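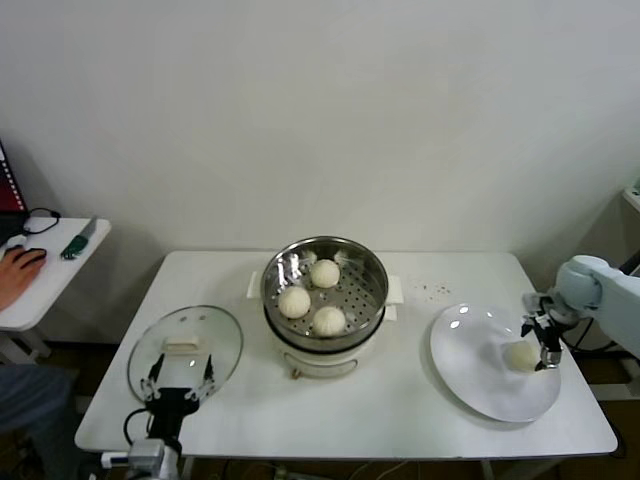 Bun four meets the plate at the Ultcombe open day.

The engineer at Lavoie's Ultcombe workshop has given the same demonstration seven times since the doors opened and would like it known that she no longer cares for steamed buns.

"I did on the first morning of the project," she says. "I used to eat the test pieces."

The project is called Hosto, a name she didn't choose and won't defend. It is a pair of robot arms, one for the lid and one for the buns, and its life's work at present is getting lunch out of a steamer and on to a plate. Visitors file in at ten past the hour, stand behind a strip of tape and go very quiet, as people do at christenings and snooker.

Why buns? She had wanted to do boxes. "Boxes are lovely. A box is the same on a Friday as it was when you bought it. But everyone has seen a robot pick up a box, and they walk straight past you to the tea urn."

A bun, she explains, gives when you squeeze it. Squeeze too little and it stays where it is; squeeze too much and you have made a sort of pasty. The team spent most of March on the difference. I ask how many were lost and she says 56, with the promptness of someone who has had to put it on an expenses form.

The lid was worse. "Glass is shiny, it's see-through, and it's got a knob on it that was designed for a thumb. I had dreams about that knob."

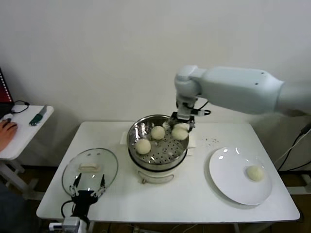
Could it do a whole canteen, a man from Cisstead wanted to know, or would they all be having their dinner at midnight? She told him that a full plate takes 36 seconds a bun on a good run, and that he should bring a book.

She is franker than the leaflet, which talks about the kitchens of tomorrow. Her own ambition is for the arms to cope when someone shifts the plate a few inches to the left. They manage it most of the time. When they don't, she says, the bun is put down with great care on nothing at all.

Children are the best audience, in her view, and caterers the worst. "Children clap. Caterers look at their watches and then ask what it costs." What does it cost? She looks at her watch.

Next on the list is dumplings, which are smaller, wetter and stick to one another. She had asked for apples.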